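Notebook, mobile base - camera comparison on the outdoor path
March, entry by Loïc Marchal
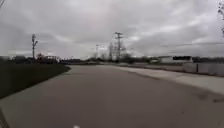 Path before the right bend, front camera, overcast. Grass edge on the left, pale strip on the right.

Purpose of today: decide between the two front cameras for the base, the Elau (wide lens, rolling shutter) and the Aoun (narrower lens, global shutter). Wichai wants the answer before he orders the second mount. I also wanted to check whether the new controller from Werik keeps the exposure stable when the base turns toward a brighter part of the sky.

Setup. Same bracket for both cameras, same height, same tilt. I changed only the camera and its cable. Archie marked the bracket with a pen last week, so I could return to the same angle without measuring again. Controller firmware is the one Wiroj put on the shared drive, not the older one. Base speed limited to slow walking.

We made 27 runs with the Elau and 27 with the Aoun, always in the same direction. Two Aoun runs are missing their log because I started the recorder too late. I kept the video but they are not in the table.

Edge following, left side. Both cameras find the border between concrete and grass without difficulty. The grass is much darker than the path and the line is clean, so this is an easy case and I would not conclude too much from it. The Elau sees more of the border close to the base, and the steering was more calm with it.

Edge following, right side. More difficult. The pale strip is brighter than the path but the transition is soft, and the detector jumps sometimes to the foot of the white wall. With the Elau the line was lost in 6 runs. With the Aoun I have one loss only, but it was long, almost the complete bend.

Dark spots on the concrete, low on the right. Archie asked if the free-space map takes them for obstacles. With the old threshold yes, the planner moved left each time. I raised the threshold to 79 and it passes straight. Must be repeated in sunshine, with real shadows, before we keep this value.

Exposure. The sky fills nearly half of the picture, and the controller measures on the whole picture by default. Result: the grass becomes too dark and we lose texture there. I set the metering to the lower half only. Better on the ground, the clouds get white in places, but we do not use the clouds for anything.

Distant detail is soft on both cameras. The building and the trees at the horizon are only simple shapes. For the path this does not matter. For Mervyn's idea of using the poles as landmarks it matters a lot - the tall one near the bend is usable, the smaller one I would not trust.

A piece of the base is also visible in the lower left corner with the present bracket. I added a mask there. Wichai, please make the new mount a little longer if the stiffness permits.

Preference for the moment: Elau for steering, if the right side can be repaired in software. The Aoun picture is nicer during turns, but the narrow view costs us too much near the wheels.

To do:
- repeat right side with the detector limited to the ground area
- repeat the spots in sunshine, both cameras
- ask Cirkari if the wide lens exists with a hood
- Wiroj: recorder should start together with the drive command
- copy the raw logs to the shared drive (mine is 99 percent full)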